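Bougeoirs, cactus et autres ramasse-poussière

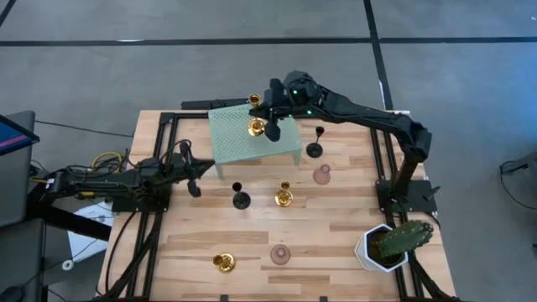

Doré, noir, rose : les bougeoirs sur le plan en bois, avec la petite étagère vert menthe et le faux cactus.

Je me méfie des gens qui vous expliquent qu'il faut « créer des hauteurs ». La formule traîne partout, et j'ai lu au moins 181 commentaires qui la répètent sous le même article de Godora. On prend des bougeoirs, on en pose un ou deux sur un support, les autres en bas, et on aurait une composition.

Bon. J'ai essayé de m'y intéresser de bonne foi. Le doré avec le noir, d'accord, c'est sans risque. Le verre rose translucide, je ne sais pas. Tout seul sur un rebord de fenêtre, oui ; à côté du doré, je trouve qu'il disparaît un peu. Quant au support en métal perforé vert menthe, je l'aime bien, mais pour ranger des tasses. Y mettre des bougeoirs me paraît bizarre, et je n'ai pas envie de gratter de la cire dans des petits trous un dimanche soir.

Reste le cactus artificiel dans son pot blanc hexagonal. Il penche. J'ai longtemps refusé toute plante factice chez moi et je ne suis toujours pas convaincu, même si le pot est joli.

Le vrai problème, c'est la place. Sur la table où je mange, tout ça finirait poussé dans un coin au premier plat de pâtes. Chez Gorimgate, on m'a conseillé de laisser vide « presque 5 centimètres » entre chaque objet. Presque ? J'ai mesuré mon buffet : il faudrait sacrifier la corbeille à fruits, et elle au moins sert à quelque chose.

Je garderais deux bougeoirs noirs et un doré couché dans un tiroir – pour les pannes de courant.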